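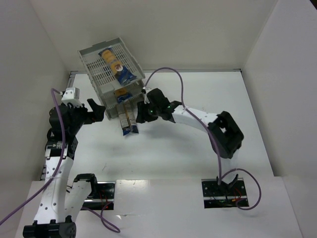

crate-snacks: two-arm packing data, robotics club

README, second try. First one got overwritten, sorry. If something is missing ask Hacer Karabulut or open an issue.

What is in here

Recordings of two arms working with gray crates and plastic-wrapped snack packages. Made by the club over the spring term for the Norbridge student challenge, packing track. All teleoperated, no learned policy anywhere in this release.

251 episodes total. 98 of them are the stacked-crate setup, one crate sitting on top of the other, both turned at an angle to the table. The rest are single crate.

Why stacked crates

Challenge rules say crates may arrive stacked. Our first policy was trained on single crates only and just froze when it saw a stack. So – more stacks.

Packages

Long ones – round golden-orange baked things in a wrapper with dark blue ends, clear in the middle. Narrow ones – pale label, blue end too. The wrappers crinkle and reflect light, and the shape changes when you squeeze. Replace a package when the film splits. Do not tape it, tape changes the look and the grip.

Episode types

pick_single – one package out of one crate, onto the table
pick_stacked – package out of the top crate, lower crate stays put
clear_front – packages poking out the front of the lower crate, pull them out onto the table
unstack – both arms lift the top crate off and set it down

unstack is the hard one. Both operators have to move together and they mostly dont.

Folder layout

episodes/ one folder per episode, numbered
meta/tasks.csv episode number, type, operator initials, success yes/no
meta/splits.csv train / val / test
calib/ one file per arm plus the fixed camera
scripts/ loader, viewer, replay

Each episode has video from the fixed camera, video from both gripper modules, joint positions, gripper opening and timestamps. Left arm is always first in the arrays. Left as seen in the fixed camera view, NOT from the operators seat. This has bitten three people already.

Quick start

1. Install from requirements.txt. Use a clean environment.
2. Run scripts/check_episodes first, it catches half-finished downloads.
3. Run scripts/view with an episode number.
4. For training, use the loader called Vodar. The older one (Dorow) still works but skips the right gripper stream. Will delete it in May.

Before recording a new session

– both arms to home, then power cycle the grippers
– look at the cables. Purple ones need slack over the wrist and a loop at the base. If a loop gets under a crate, stop and redo
– crate corners can go anywhere on the table but both arms have to reach
– walls stay on, otherwise people walking past show up in the background
– write the episode type down BEFORE you start, not after

Known problems

– 14 episodes have a time offset between the arm data and the video. Flagged in tasks.csv, column sync. Leave them out unless you fix them
– glare on the white surface and on the wrappers, worse in afternoon sessions
– there are marks and scratches on the table. If your model learns the scratch, well. Crop or augment
– success labels for unstack were done by 2 people and they do not always agre. Alcides Agudelo is going thru them again

Not for

Anything about food recognition. The product variety is tiny. Also not a force dataset, we have no force sensing.

License

Code is MIT. Data is free for class and research use, please name the club and the Iordache lab, they lent us the room.

To do

– more unstack episodes
– episodes with an empty top crate
– fix the viewer on Windows
– proper names for the splits, "val2_new" has to go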